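Platen two-arm table: set-up guide
Section 4. Rails, arms, cables, first sort 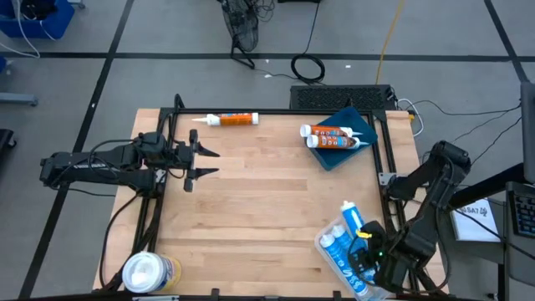

Refilwe Zulu
Bench lead, Baloyi shared workshop

Read sections 1 to 3 first. Frame bolted square, table level, controller flashed. If the frame rocks, go back. Don't shim it from up here.

You need: hex keys, the short bag of rail nuts, cable ties, masking tape, two bins, a few sealant cartridges in two colors. Full or empty cartridges both work. Full ones are heavier, so start with empties.

4.1 Rails

1. Lay the four black rails on the wood. Leave a strip of table outside them on the left and right.
2. Corners finger tight only. Measure both diagonals. Then tighten.
3. Clamp the front rail down. Small black clamps are fine, two of them, handles out of the arms' way.

Note: wood moves. Zinhle checks the diagonals every June and they have always drifted a bit.

4.2 Mounting the arms

4. Plate to rail first, arm to plate second. Doing it the other way around means one person holding an arm while the other hunts for a nut.
5. Arms go on opposite sides, left rail and right rail, facing in.
6. Set the torque driver to 18 on the plate bolts. 13 on the arm base bolts. Do not mix these up, the base threads strip.
7. Push each arm by hand through its whole swing, power off. The elbow goes well outside the rail, out over the floor on the left side. Tape a line on the floor if people walk there.

CAUTION: right side, check the elbow against the monitor support. Swing it slowly. If it touches, move the monitor, not the arm.

4.3 Cables

8. Leave a loop over the upper links. Too tight and it pulls the connector out at full reach. Too long and it snags on the gripper.
9. Left base cable: down off the side of the table and toward the front corner. Let it bow. No sharp bend at the base.
10. Vented box sits behind the table, long side to the far edge. Vents up. Nothing on top of it ever.
11. Cables on the floor: coil the spare and keep it behind the table. Tape down anything that crosses a walkway.
12. Fan goes on the floor behind the table if the room is warm. Keep loose wire away from the cage.

4.4 Power up

13. Both grippers open and empty. Hands off the table.
14. Switch on the box. Wait for the green light on the gripper housing. If its red, hold reset and try again.
15. Open Prulov, pick port 3104, press Home. Left arm homes first, then right. They do not go together and they shouldn't.

CAUTION: keep your face back from the elbows when homing. The stop button goes next to the keyboard, not on the floor.

4.5 First sort

16. Put the clear bin front right and the teal bin behind it. Angles don't matter much, the routine looks for the bin edges. Don't let a bin hang over a rail.
17. Blue cartridges to the clear bin, orange to the teal one. One can be left out on the wood at the far left for the left arm to find.
18. Run at speed 140 in the slow profile. Watch one full pass before you walk away.
19. Check grip on the label part of the tube. Nozzle grips slip. Corentin added a retry for this but it only tries once.
20. Cartridges laid across the top of the teal bin are ok for pick tests. For drop tests they have to go inside.

Note: nozzle direction. The routine reads left and right, either way works. Standing cartridges don't work yet. Leaning ones in the bin, sometimes.

Note: tubs and other stuff. Keep to the front left corner, lid on. The left arm is blocked from that corner in the default zone file. If you change teh zone file, clear the corner first.

4.6 If it goes wrong

Arm stops halfway: look at the cable loop first.
Gripper closes on nothing: re-home, then redo the camera step in section 3.
Bin gets dragged: grip is too low, raise it one step.
Still stuck: ask Rizwan, evenings after 6, or write it in the log by the door.

Section 5 is swapping the gripper fingers. Power off before you start it.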